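Cup and Bottle Set, Two-Arm Bench
README, student project of the Stalilel robotics club

Version note

Second release, July. It replaces the first upload, which had the cup names swapped in part of the task table. If your copy of tasks.csv lists a "red" cup, delete it and download again.

Summary

The set contains 67 episodes recorded by club members on the two-arm bench at Stalilel. In every episode one bottle is moved between the tabletop and one of three plastic cups. The set was built for the club's entry in the Sturnik student competition, manipulation class, and is released so that other teams can check our numbers or train on the same material.

Episodes: 67
Kept for training: 50
Held out for testing: 13
Kept but flagged: the remainder, see Known problems
Control: teleoperation, both arms recorded even when one is idle
Views: one fixed view of the bench, one wrist view per arm

Task definition

The operator gets a one-line instruction that names a cup by color and says whether the bottle goes in or comes out. The episode starts when the operator presses the pedal and ends when the gripper is open and clear of the bottle. Episodes over 40 seconds were stopped and recorded again under a new number. The stopped ones are not in the release. 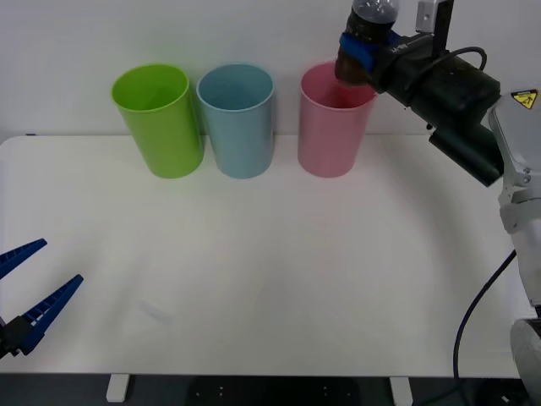
Cup order is fixed for the whole release. Positions are numbered from the left of the fixed view: position 1 is green, position 2 is blue, position 3 is pink. The gap between 2 and 3 is wider than the gap between 1 and 2, and policies trained on this set will pick that up. With the bottle low in the pink cup, the fingers of the right arm sit close above the rim, so the release height in config/heights.yaml should be checked before anything is replayed on other hardware. We set it by hand and it is specific to our table.

The bottle is always gripped around its middle. Grasps on the cap are counted as errors.

Directory layout

episodes/ one folder per episode, zero-padded number
episodes/NNN/fixed.mp4 fixed view
episodes/NNN/wrist_left.mp4 and wrist_right.mp4
episodes/NNN/joints.csv joint positions, both arms
episodes/NNN/grip.csv finger opening, 0 closed, 1 fully open
tasks.csv instruction, target cup, direction, operator code
config/ heights, joint limits, pedal mapping
splits/ train.txt, test.txt, flagged.txt

Operator codes are A to D. They are the same people across the release and the codes are not linked to names in any file.

Wrist views

The wrist videos are stored uncropped. The fingers stay in the picture at all times, and during an approach the wall can take up most of the image. Cropping to the lower half speeds up training, but a crop that also trims the bottom rows will remove most of the cup. Use the mask in config/ if you need the fingers hidden.

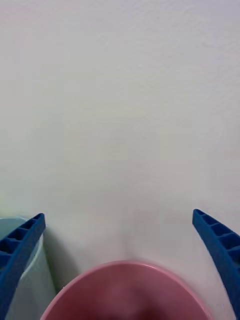

Gerrit Dewulf wrote after the first release that the wrist video should not be used alone for choosing a cup, as his team's model confused the target whenever two cups were in range. He asked for the instruction text to be stored with each episode as well as in the table. It now is, in episodes/NNN/task.txt. We did not change the video.

Timing

All streams share one clock. The joint file starts before the first video image in every episode, so align on the time column and do not align on row number. The script tools/align.py does this and writes one merged file per episode. It needs Python and nothing else.

Grip values were logged as commanded and as measured. Use the measured column. The commanded column reaches its end value first, and a model trained on it tends to lift early.

Baseline

Roel Bosman trained the baseline on the 50 training episodes with the default settings in tools/train.py. Use his configuration unchanged if you want to compare with our competition entry. Results per episode are in baseline/results.csv. The pink cup is the easiest target for the right arm. Runs on the green cup fail mostly at the approach, where the arm has to reach across the row.
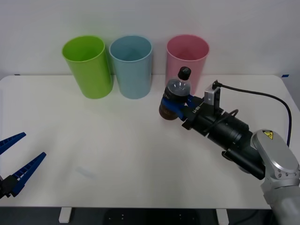
Known problems

1. The left arm is idle in most episodes, with its gripper open. Its data is valid but carries little information. Do not treat the set as two-arm coordination data.
2. The tabletop has a gray smudge toward the left front. It stays in the same place and can be picked up as a landmark.
3. Flagged episodes have a gap in grip.csv. The video is complete.
4. Lighting was changed once, on a Sunday session. The column light in tasks.csv gives the setting, 1 or 2.
5. One bottle and one set of cups were used. Expect poor results on other shapes.

Use and credit

Free for teaching, club and competition use. For anything else, ask first through the Stalilel club page. Credit as "Stalilel cup and bottle set, release 2". Bench space was provided by Van Leeuwen and storage by Prikent.

Send corrections as a change request against tasks.csv, one episode per request, with the episode number in the title.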